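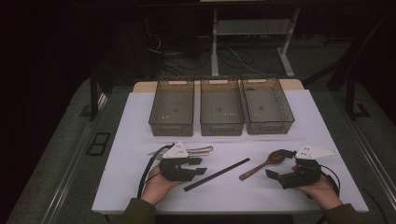 Stores and Supply Section, Jirnthorpe Technical Institute

Reference > Materials handling > Stock control > Two-bin system

Two-bin system

The two-bin system is a method of stock control in which each item is held in two containers, one in use and one in reserve. When the first container is empty it is put forward for refilling, and stock is then drawn from the second. The empty container acts as the order signal, and no running record of the quantity in hand is needed. The method is used mainly for low-cost goods with fairly steady demand, such as screws, washers, dressings, labels and stationery.

Terminology

The word "bin" covers any container with a fixed place and a fixed fill. Boxes, drawers, trays and open baskets all serve. In older storekeeping manuals the reserve is sometimes called the "sealed minimum", after the practice of tying up the reserve quantity in a bag or packet and placing it at the bottom of a single container. Breaking the seal had the same meaning as emptying the first bin. The term "last-bag system" is also found.

Operation

Each bin carries a card showing the item name, part number, storage location, supplier and refill quantity. The working bin stands at the front of the shelf and the reserve bin behind it. When the working bin is empty:

1. the card is removed and placed in the order rack;
2. the reserve bin is moved to the front;
3. the empty bin is passed to the refill point.

On delivery the goods are placed in the empty bin, the card is returned, and the bin goes to the rear position. Rotation of stock follows from the order of use, provided that new goods are never tipped on top of old ones. Topping up is the most common fault in practice. It leaves the oldest items at the bottom of the bin and hides the point at which an order falls due.

Bin quantity

The reserve bin must hold enough stock to cover demand over the lead time, together with an allowance for late delivery or a rise in use. The usual expression is

Q = D × L + S

where Q is the bin quantity, D the average daily demand, L the lead time in days and S the safety stock. For an item used at a rate of 22 a day, with a lead time of six days and a safety stock of 24, the bin quantity is 156. The result is normally rounded up to the nearest full pack.

The two bins need not be equal. Where the supplier sets a large minimum order, the working bin may be made larger than the reserve. Equal bins are simpler to manage, as either can take either position.

Containers

Open-sided or mesh containers allow the contents to be checked without handling and do not collect dust as readily as solid trays. They are unsuitable for parts smaller than the mesh opening unless a liner is fitted. Solid bins are preferred for oily or powdery goods. Handles at both ends are of use where full bins are carried by hand.

Variants

In a three-bin arrangement the third bin is held by the supplier or in a central store. The Modance layout, used in some hospital stores, places the two bins side by side with a sliding marker between them. Begović described a version in which cards are replaced by coloured tags, each colour standing for a delivery day.

Limitations

The system responds slowly to changes in demand, and bin quantities have to be reviewed at set intervals. It gives no figure for stock in hand between refills. Costly or seasonal items are better controlled by periodic review or by a perpetual inventory.

See also: Reorder point; Kanban; Stock rotation; Perpetual inventory

Last revised May 17, 2022

35 shares | 3 comments

Comments

Loubna Benkirane
The formula treats L as calendar days. Our supplier quotes working days and we ran short twice before anyone spotted it. Might be worth a line in the text.

Fadwa Samir
Agree with the part on topping up. We put the cards at the bottom of the bin now, so you have to empty it to place an order.

Wiso
Is there a page for the three-bin type? The entry under Variants is very short.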